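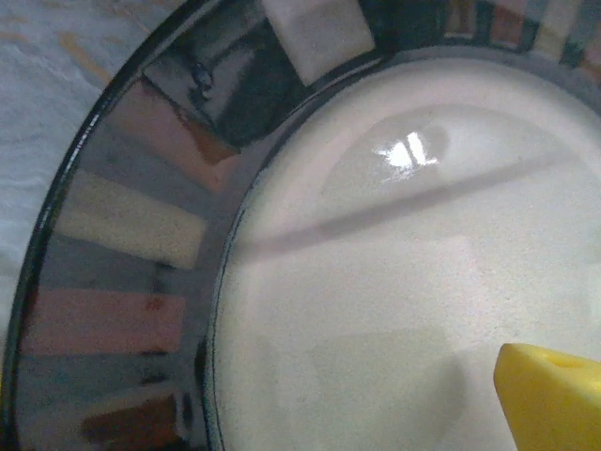 The dark metal bowl, shiny rim and all

Home Reviews Kitchen Garden About Contact

Filed under: Small Appliances, Small Kitchens

Ikitz countertop dishwasher, long-term review

So I've had the Ikitz since July and I keep getting emails asking if I still like it. Yes! Mostly! I have one big complaint and I'll get to it.

I rent the top floor of a house on Jarcombe Street and my kitchen is the size of a generous closet. There's no spot for a full dishwasher and my landlord wasn't going to cut up the cabinets for me. The Ikitz sits on the counter, you fill the tank with a pitcher (or hook the hose to the faucet, but my faucet is an odd size and the adapter never fit), and the dirty water goes out a little drain hose into the sink. I paid 642 dollars with the extended warranty, and I did have to lie down for a minute after that.
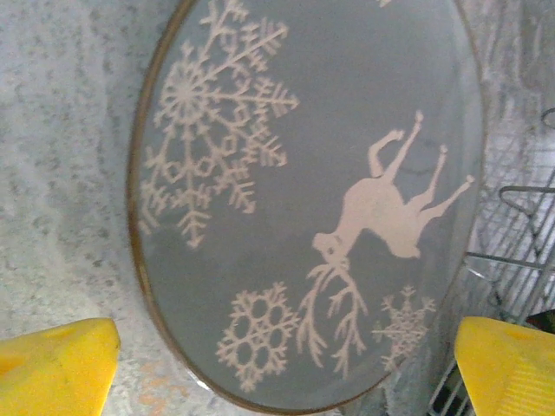
The normal cycle is the one I use all the time. It's great on coffee mugs and cereal bowls, and it got dried egg yolk off forks, which I did not expect from a machine this small. The quick cycle is fine for glasses and pretty bad at anything with cheese on it. There's also a setting called Gentle, and I run it for the older stuff I'm nervous about. No chips so far, knock on wood.

Noise is my big complaint. The wash part is a soft slosh, no problem, but the drain pump sounds like somebody finishing a milkshake through a straw, and it does it over and over. If your couch is near your kitchen you'll be turning up the TV. My friend Amparo Lorente has the Gradar, the cheaper one with the round window, and hers is much quieter. Hers also leaves grit in the bottom of cups, so pick your poison. 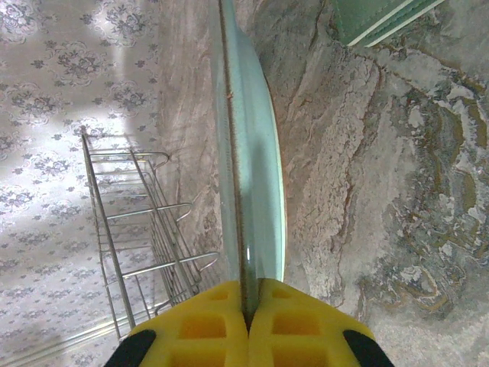
Loading takes practice. The bottom basket says it holds up to 10 dinner plates, and maybe it does if your plates are flat as pancakes. Mine have a bit of a curve to them and I give up well before that. Big mixing bowls hog the whole thing, so I still wash those by hand, and pans too. Drying is so-so as well. I pop the door open at the end and move the plastic stuff over to a rack.
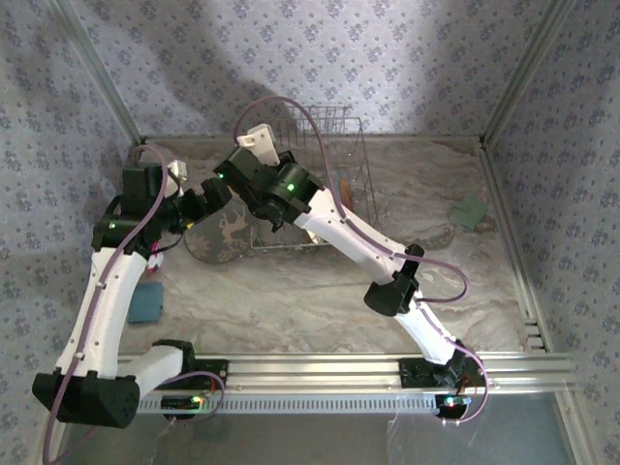
Wire dish rack on the marble pattern, floral wallpaper behind

Cleaning the filter is easy, two clips and a rinse. Mine cracked a little in September and the replacement came from Huỳnh Appliance Parts in 2 days, packed very nicely.

Would I buy it again? For a small kitchen with one or two people, yes, but I'd wait for a sale and I'd measure the faucet first!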